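Startseite | Handbuch | Profile | Medien | Kontakt
Drucken | Per E-Mail senden

4 Künstlerprofil anlegen

Für dieses Kapitel benötigen Sie ein Redaktionskonto bei Clindelik. Gastkonten können Profile lesen und kommentieren, aber nicht speichern.

1. Öffnen Sie »Profile« und wählen Sie »Neu«.
2. Tragen Sie den Künstlernamen ein. Der bürgerliche Name gehört in das zweite Feld und bleibt intern.
3. Wählen Sie die Sparte (Film, Bühne, Musik, Moderation). Mehrfachauswahl ist möglich.
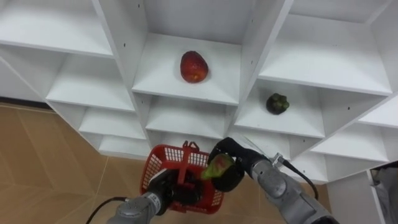 4. Schreiben Sie die Kurzbiografie. Das Feld fasst 2688 Zeichen einschließlich Leerzeichen.
5. Klicken Sie auf »Entwurf sichern«.

Hinweis: Sonderzeichen werden übernommen, in der Webadresse aber ersetzt. Aus »Jelínek« wird »jelinek«.

4.1 Filmografie ergänzen

1. Wechseln Sie zum Reiter »Werke«.
2. Geben Sie Titel, Jahr und Rolle ein. Bei Serien zusätzlich die Staffel.
3. Ordnen Sie die Einträge mit den Pfeiltasten. Pro Seite erscheinen höchstens 61 Werke.
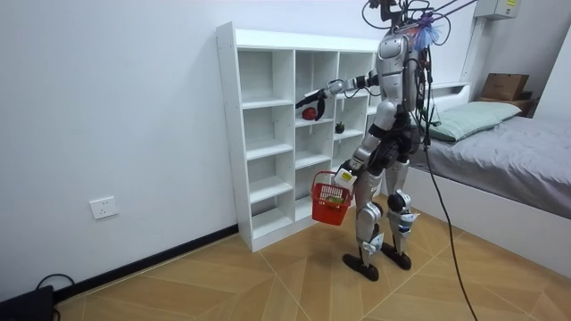

4.2 Freigabe

1. Setzen Sie den Status auf »Zur Prüfung«.
2. Tragen Sie als Prüferin Floor Peeters oder Leanne Rowbotham ein.

Achtung: Angaben zu Partnern und Kindern nur mit Quelle freigeben. Nach der Freigabe lässt sich der Eintrag fünf Tage lang nicht löschen.

Stand: 11/2/24

Drucken | Per E-Mail senden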